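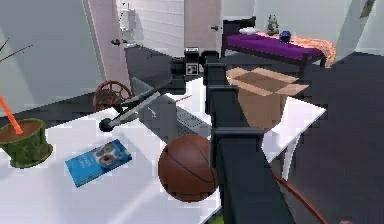
**Brurna House — Building Safety Team**

Walk-through 2001-07-07, E. Zein. Comments by I. Darwish.

- [x] Smoke alarms, both floors — tested. Unit 2 chirps, change battery.
- [x] Extinguisher by kitchen — gauge in green, tag current
- [ ] Hot water at tap — too hot in upstairs bath. Turn heater down and retest.
- [x] Stair rail — tight 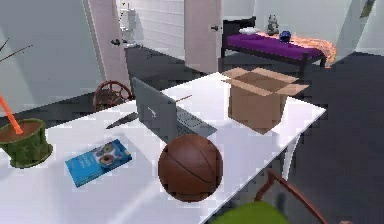

*Tabletop with laptop, ball and open box.*

- [x] Outlets — 18 checked, covers all on
- [ ] Dryer vent — lint packed at the outside flap. Clean before next use.
- [x] Breaker panel labeled. Number 17 still says "porch" and should say "garage."

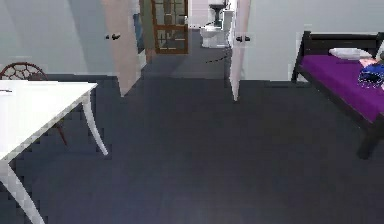

Team: Building Safety, Brurna House

- [ ] Window latches — back hall one sticks. Elie has the part on order from Cinitz.
- [x] Night lights
- [x] Carbon monoxide alarm — tested, OK

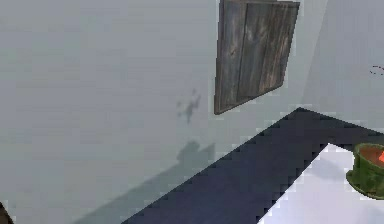
*Wall corner and wood panel.*

- [x] Gutters clear on street side
- [ ] Back step — second tread is soft. Keep people off it until replaced.

Open items carry over to the August sheet. — I.D.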